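Page-Turning Cell at Vistberg Gets Its Yearly Tune-Up

The desk calendar is back on the bench at the Vistberg lab, and the two-arm cell is nearly ready to go again.
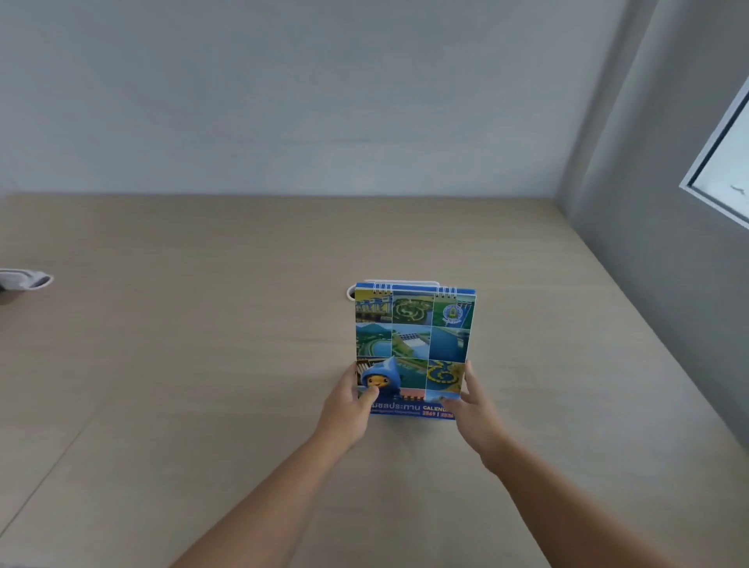
New pads, fresh numbers

The cell, built on a pair of Romora arms, learns small desk jobs from people who do them by hand first. Setting up a spiral-bound calendar is one of the hardest on the list – the cover is glossy, the stand wants to fold, and both hands have to agree on where the lower corners are. The one in use now is a blue 2026 calendar with a cartoon water droplet on the cover, and the crew has grown very fond of it!

Helmut Meinecke, who looks after the cell, spent most of July on the grippers. All 4 finger pads came off and were replaced with a softer set, and the left wrist got a new cable after the old one started dropping its signal in the middle of a lift. He also re-zeroed both arms and lowered the closing force, so the pads hold a cover without denting it.

"You hear it before you see it," Meinecke said of the worn cable. "There's a little tick at the wrist, and then the arm just waits."

The hand-guided recordings now stand at 806, with 106 of them made after the bench was leveled. Those newer ones are a joy to work with – steady from start to finish, and the Zestus software reads them in with hardly any cleanup.

Next on Meinecke's list are the right wrist cable and a fresh calibration of both arms. The Carnegie workshop is cutting a spare set of pads.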